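The garage arm, part four: cameras before concrete

Mar 13, 2024

I spent most of the winter trying to decide where to bolt the arm down, and I still haven't drilled a hole. The garage slab is cold and a little uneven, the workbench is in the wrong place, and the mock kitchen I want to build along the back wall exists as a stack of cabinet boxes and a drawing. So for the last few weeks I have been doing the build in simulation first. It is slower to get going than I expected and I think it has already saved me one bad decision.

For anyone starting with this post: the goal is a single arm that can work at a short run of kitchen counter in my garage. Pick up a bowl, put it on a shelf, open a drawer. I am not trying to make dinner with it. I have access to an arm on weekends through the Monenholm shared shop, and the idea is to have the counter, the mount and the camera positions settled before I wheel anything over.

The simulated kitchen is fancier than mine will ever be. I took a scene pack called Starnska because it had cabinets with working hinges and I didn't want to model drawers by hand. It came with stone counters and patterned tile. Mine will have a laminate top from the salvage yard and painted plywood behind it. I scaled the base cabinets to match the boxes I own and left the rest alone.

The first thing I worked on was the camera on the gripper. I had assumed this would be the easy one, since it moves with the hand and the hand is always near the thing you care about. My first bracket drawing put it close in, tipped steeply down. I rendered from there and went through the results one evening.

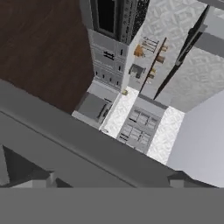 Hand camera, first bracket. The gray bar running across it is the gripper body.

Too much of the view is the robot. The kitchen is there, but it gets pushed up into whatever the gripper leaves over, and the lower part is close to useless. I moved the mount out by 14 mm, which helped a bit, and then changed the tilt, which helped more. I also tried a wider lens. That gave me more kitchen and more gripper in equal amounts, so I went back to the original one.

Some notes on the bracket, mostly so I remember them. The slots are 40 mm long so I can slide the camera without reprinting. The screw heads need to be sunk or they foul the finger housing at full open. I drew the cable exit on the left side, then found that the cable wraps when the wrist goes past a certain point, so it is now on top with a strain relief. The printed part is on its third version and the other two are in the drawer with all my other brackets.

The other thing I learned is that the starting pose matters as much as the mount. I had been lazy and started every run from whatever position the arm loaded in. With the hand low, the camera mostly gets whatever happens to be in front of its nose. I wrote a small script to step the wrist through 60 poses and save a render at each, then threw out every pose where the counter wasn't in view. It took a lunch break to write and I should have done it in January.

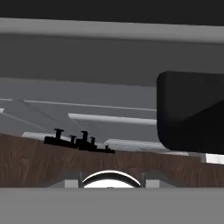
Another one from the hand. Wood close up, and the big black block at right is most likely a finger.

I kept a few renders like that one in the test set on purpose. When the arm is working close to a surface this is the kind of thing the camera will hand me, and whatever I write has to cope with it or at least know to back off. My current detector does neither. It reported a handle with high confidence in several views where there wasn't one. Dark shapes seem to set it off. I have not fixed this yet.

What did help was a second camera that doesn't move. I had been resisting it. A fixed camera means another mount, another calibration, another cable run across the garage where I will trip over it. But the hand camera on its own can't tell me where the arm is relative to the cabinets, and when something goes wrong I want to be able to look at the whole setup. I placed one in the sim behind the base and a little to the side, looking over the arm toward the counter corner.

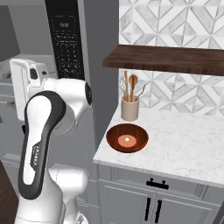

I was happy enough with this angle to stop fiddling. The bowl and the utensil crock are both clear of the arm, the top drawer pull shows, and so do the handles on the doors below it. The big round joint comes close to the counter edge from this side, and that got me to measure the clearance properly. In my garage the counter sits a bit higher than the scene default, so I raised the simulated one to match and ran the reach tests again.

That was the bad decision I mentioned. My drawing had the base 66 cm from the cabinet faces, a number I picked mainly because it lined up with a joint in the slab. With the taller counter, the arm could get to the back of the shelf but had to fold up awkwardly to pull the drawer, and on two of the runs the elbow hit the counter lip. Moving the base sideways worked better than moving it back. The slab joint will have to end up under something else.

I also changed my mind about the pedestal. I was going to pour a small concrete block and be done with it. Now I am going to weld a steel frame from square tube, with leveling feet, and anchor it with removable bolts. If the sim is wrong about the reach I would like to find out with a wrench in my hand and not a rotary hammer. I ordered the tube from Heydari, the metal place by the rail yard, and they will cut to length for a small charge. The top plate I can drill at the shop.

Software is in a middling state. I am using Numen for the motion planning and it has been fine once I got the joint limits right. It does not like the drawer. It will plan a perfectly good path to the handle and then refuse the pull as a collision, presumably with the handle itself. My workaround is to turn off checking between the fingers and the cabinet for that one step — I know — and turn it back on right after. It's ugly and I would not run it on the real arm at full speed.

Still to do before I move any hardware:

Weld and level the frame.
Print the bracket in something tougher than PLA.
Work out where the fixed camera goes in a garage with a door track in the way.
Retrain the detector with the close-up views included.
Find the 10-foot cable I know I own.

I'd like to have the frame on the floor by May. The cabinets can go up before that if it gets warm enough for the paint to dry.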